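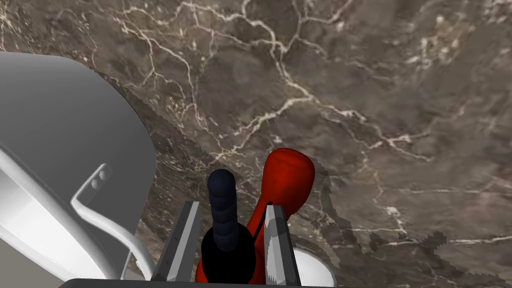 Gripper view from one of our kitchen runs in simulation, marble counter and all.

What we're buying this year (and what we're putting off)

Hello again from the equipment desk, which is my regular desk with a bigger pile of quotes on it. A bunch of you asked after the last newsletter how the kitchen robot budget got decided, and whether it's true that I talked Matúš out of a second arm. It's partly true! So I'm going to walk through it here, and then you can all stop catching me at the coffee machine.

Quick background for the new folks. The Zillavham project is our kitchen work: picking things up off counters, moving them, putting them where they belong. Right now all of it happens in simulation. We rent compute for that by the month, and every month somebody asks why we're paying for pretend marble when we could be paying for a real robot. Fair question. I asked it myself, pretty loudly, back in September.

My thinking has moved a bit since then. Look at what the gripper is dealing with in that view up top. There's a dark navy thing with a ribbed shaft between the fingers and a glossy red thing right behind it, so close together that you'd have to think twice about which one you were reaching for. There's a big gray vessel with a white curved handle over to one side too. That's a crowded counter, and crowded counters are where the money goes. If you plan your purchase around one object in the middle of an empty table, you'll buy a gripper that's great at one object in the middle of an empty table. I've done that! It's in the cabinet behind me and it cost more than my first car.

So before we signed anything, Siriporn Sitthichai and I sat down with a stack of views like that one and made a list of what the fingers would have to do. Narrow fingertips came out at the top, because of the neighbors. Opening width came next. Raw lifting strength was way down the list, which surprised me, and it also knocked out the most expensive quote we had. I didn't mind that part at all.

We ended up with two suppliers. Pellton quoted us for an arm with a gripper included and a long list of extras that I had to read with a ruler under each line. Flustov quoted the arm and gripper separately, which looks cheaper on page one and then isn't by page four. I like both companies fine. Pellton's people answer the phone, and Flustov's people send drawings that make sense. I'd love to staple them together.

The thing I really want to pass on, though, is how much of the budget isn't robot. Thư Đỗ put together the sheet for this and it's the best thing in the whole folder. She split it into stuff that moves and stuff that doesn't, and the second column just kept going — mounts, cabling, a safety stop, a counter we're allowed to scratch, dishes, replacement dishes. Fingertips wear out, so we're planning on 80 spare pads for the first year. We've also set aside 230 hours of staff time for setup and calibration, and if you think that's too many, please come and find me, I have stories.

Leen Sfeir asked in the planning meeting if we could skip the dishes line and bring things in from home. Sweet idea, and I was ready to say yes, but Thư pointed out that we need several of the same item so that a broken one can be swapped without changing the test. So the dishes stay in the budget. We're pricing 100 pieces, mostly plain and mostly cheap.

Now, the second arm. Matúš Kollár made a really good case for buying two at once. One purchase order, one shipment, one round of training, and a discount on the pair. I went back and forth on it for longer than I'd like to admit. The second view we looked at is the one that got me thinking about floor space. There are two arms in it. One reaches in over a speckled brown countertop toward a blue box at the back by the wall, with a white bowl farther along, and the other gripper is over on the other side with its fingers pointing up. It's the room around them that I kept staring at: a run of counter on one side, a big green surface across the middle, a refrigerator and a door at the far end. In simulation you can put two arms in there for free. In our actual lab you'd be paying for the space, the second mount, the second stop button, and very possibly a wall.
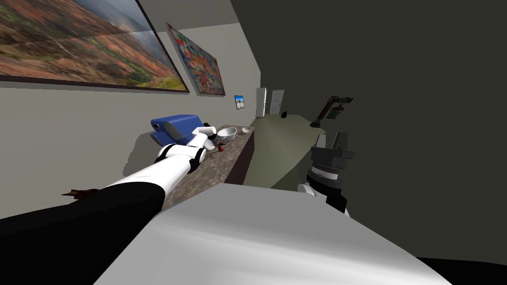
Where that leaves us

We're buying one arm now and preparing for two. That means the power and the network drop get sized for a pair, and the base plate gets a second set of holes, but the second arm itself goes into next year's request. Pellton has agreed to hold the pair price until then, in writing, and I've put a copy in the shared folder. Matúš is okay with this. He'd still like it noted that he'd have bought both, so, noted.

The simulation line stays too. I know some of you were hoping we'd drop it once the hardware shows up and spend the savings on something fun. I was one of you. But I went through the list of things we want to try this year and roughly half of them are things I'd be scared to try first on an arm with a warranty. Reaching over a counter toward something up against a wall is a good one to practice where the wall can't be dented. We'll keep the monthly plan and review it once the arm has been in for a full quarter.

Raghda Tarawneh is handling the purchase order, so please send anything about delivery dates or invoices to her and not to me. She's also asked that nobody contact the suppliers directly about add-ons. We had a small mix-up with the Darwish order last year (a whole crate of the wrong cable, some of you may still be tripping over it) and she would like not to repeat that. Me too!

A few things I'd still love help with. If you've got a view on soft fingertip pads versus hard ones, write it down and send it along, even if it's only a couple of lines. If you've bought a counter for a lab before, tell me how deep it was and whether you wished it were deeper. I've measured ours 2 different ways and got two answers, which can't be right. And if you know of a used refrigerator in decent shape with a good solid handle, we have a small amount put aside for one and I'd much prefer to spend it on shipping.

Comments on the draft budget are open until the order goes in. The sheet is in the Zillavham folder, second tab, and the cells in yellow are the ones I'm least sure of.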